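Koller bench gripper, reviewed after one winter at a small soap works

Rating: three and a half out of five, and the missing one and a half is mostly pads.

I run the finishing room at Fosholm, a soap works in Modville small enough that the finishing room is also where we keep the coats. We make odd-shaped bars on purpose. Customers like a bar that looks as if somebody squeezed it, and for years somebody did. Then in December the owners bought a Koller gripper with the Werkari teaching software, and the rest of us were told our wrists would thank us.

My wrists have sent no note, but they do hurt less. The old job was picking up soft pieces one at a time and setting them on the wrapping tray, 500 on a normal shift, more before the holidays. The Koller now does the plain, upright ones. The people who used to lift them all day check, trim, and wrap, and they also teach the machine, a job that appeared in nobody's contract and landed in everybody's afternoon.

Setup took 90 minutes. The manual spends a good part of itself on how to unpack the manual. After that the thing was easier than our label printer, though I admit our label printer once made a grown man lie down on the floor.

Teaching is the good part. You show it a pickup by hand, it stores the try, and after enough of them it stops guessing. We needed 51 tries for our first shape. You put one piece out by itself on a clean white surface and start with the fingers wide open and well short of it.

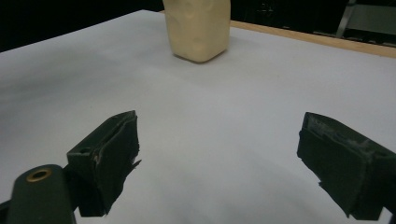

Pads are where Koller and I part ways. The grip itself is gentle, and a soft piece comes through with its dents more or less where we put them, but the rubbery lining on the fingers does not care for factory life. Ours have frayed at the edges, and the left one has a little torn flap sticking out at the side that I have started to think of as staff. The green finish on the fingers is scratched and chipped at the corners too. I can live with chips. A loose bit of pad near something people wash their faces with is another matter, and a replacement set costs 198 dollars, for which I would expect it to arrive with lunch.

The software deserves a kinder paragraph. Werkari's screens use normal words, the stop button is large, and you can throw out a bad try without losing the good ones. I do wish it kept separate records for each shift. The morning crew teaches it to come in low and slow, the evening crew likes to swoop, and for two weeks it did a sort of nervous average of both.

As for what it changed around here, no one was let go, and I asked for that in writing before I would sign for the crate. The lifting is lighter. The talk is thinner, I'm sorry to say, as two people can no longer stand at the same tray complaining about the same things. One wraps and one teaches, and the complaints have to be carried across the room.

Buy it if your pieces are soft, your crew is patient, and you have a say in how the saved hours get spent. Skip it if your pieces are slick with oil, which ours sometimes are, and on those mornings we switch it off and do them by hand. Order the spare pads with the machine. Shipping on them separately is a scandal.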